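5 April 2024

Meter read at 7:10, before coffee. 2,163 kWh since the November reading. The upstairs circuit accounts for 864 of that, which confirms the bathroom heater is the main load and the fridge is in the clear. Entered both in the book.

Started on the hall radiator after breakfast. Bled it until water came, closed the valve, checked the boiler gauge. Pressure had dropped to 1.1 bar, so topped up to 1.4. Top half of the radiator still cool after 20 minutes. Suspect sludge in the lower return. Omar Majali has a flushing kit and will lend it if I collect it from Arnville myself.

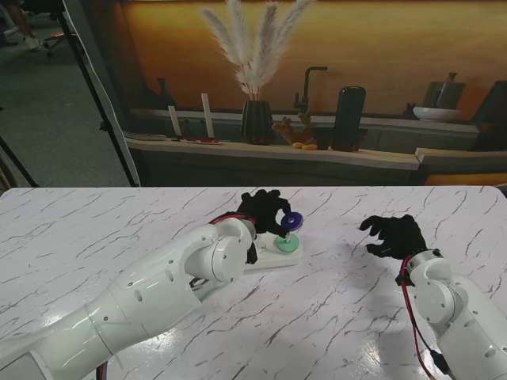 Kitchen counter decision is still open. Hayley Horrocks sent the Chidiac price list: 458 per slab, cutting and sink opening extra, delivery to Wullcombe included. Quartz does not need sealing and real marble does. My preference is a white ground with thin gray and black veins, as on the tabletop under the ring and peg toy, but in a honed finish. The polished surface there throws back a bright patch of light, and our counter faces the window. Asked Hayley whether honed costs more. No answer by five.

Measured the counter run again regardless. The back wall is out of square by 10 mm over its length, worse at the corner. Either the slab is scribed to the wall or the gap goes under the tile. I would take the second.

Evening: replaced the washer in the garden tap. Old one split through. No drip at 9:30. Mirjam Vandenberghe called about the fence posts; told her Tuesday. Need to buy two washers for stock and a new battery for the stud finder.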